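About Skoltby Table School

Skoltby is a small school for table setting and dining room work in Zurnville. Yeison Flores opened it in July with one room and 11 students. Today we teach up to 24 people in each course, and most of them go on to work in family restaurants or school kitchens.

We begin with the simple things: folding a cloth, sorting the cutlery, putting chopsticks back in their holder after a meal. The students repeat each task many times, until the hands know it well. We like round tables and cheerful tablecloths, and we think a lesson should feel like a home.

If you wish to visit us, please write to the office before you come.
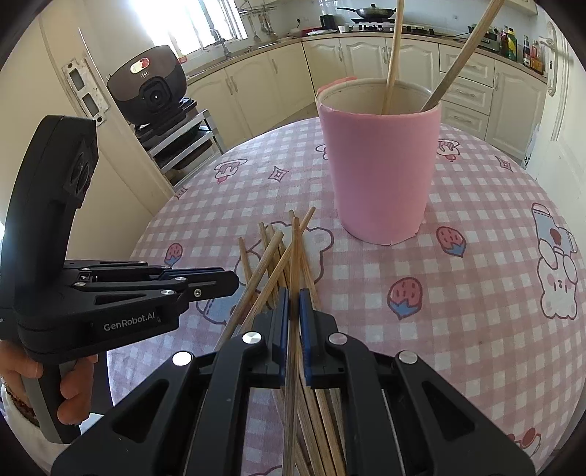

Wooden chopsticks and their pink container, on the bunny and strawberry tablecloth.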